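Search this site... Go

Triangles: the strongest shape in the room

Reading time: 4 minutes

Print this page | E-mail this page

By Shahnaz Bhattacharjee

Look around you and see how many triangles you can spot. Bridges have them, cranes have them, and so does the roof over your head. Once you start looking, you can't stop!

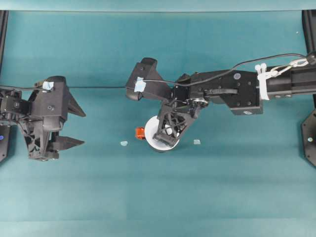

Why do builders love triangles so much?

Imagine four lolly sticks joined at the corners to make a square. Push one corner sideways and the whole shape leans over, like a tired deckchair. The sticks are all the same length as before, but the corners have swung round like little hinges.

Now try it with a triangle. Push as hard as you like (well, don't snap the sticks) and it keeps its shape. The only way to change a triangle is to bend, break or stretch one of its sides. Engineers say it is rigid – a good word to use at dinner.

Holes that help

Black parts with triangles cut out of them look as if somebody has nibbled bits away. Surely a solid lump would be stronger? Well, yes, a bit. But it would be heavier too, and anything that has to be held up or moved about is easier to manage when it's light. The strips left between the holes are called ribs, and together they make a pattern called a lattice. Push on one rib and it passes some of the push along to the next.

Your own skeleton does this! Inside the ends of your big bones is a sort of sponge made of tiny struts of bone. It keeps you strong without making you too heavy to run for the bus.

Try it: the Pivstead tower

Our junior club in Pivstead built these in March, and the tallest one stood 130 centimetres high.

You will need:
100 paper straws
A roll of sticky tape
Scissors
A paperback book

1. Make a square from straws and tape the corners. Give it a gentle push. Wobbly!
2. Tape one more straw from corner to corner. You'll need to join two straws to reach. Push again.
3. Make more braced squares and tape four of them together into a box with no top or bottom.
4. Stand your box up and lay the book on it. Does it hold?
5. Build upwards, and put a diagonal in every single square.

Chaminda Weerakoon, aged 9, left the diagonals out of his top floor to see what would happen. It folded up under the book straight away, and he built it again with diagonals in. Second time, it held!

Words to know

Brace: an extra piece that stops a shape leaning over.
Diagonal: a straight line from one corner to the opposite corner.
Strut: a bar that stands up to being squashed.

Print this page | E-mail this page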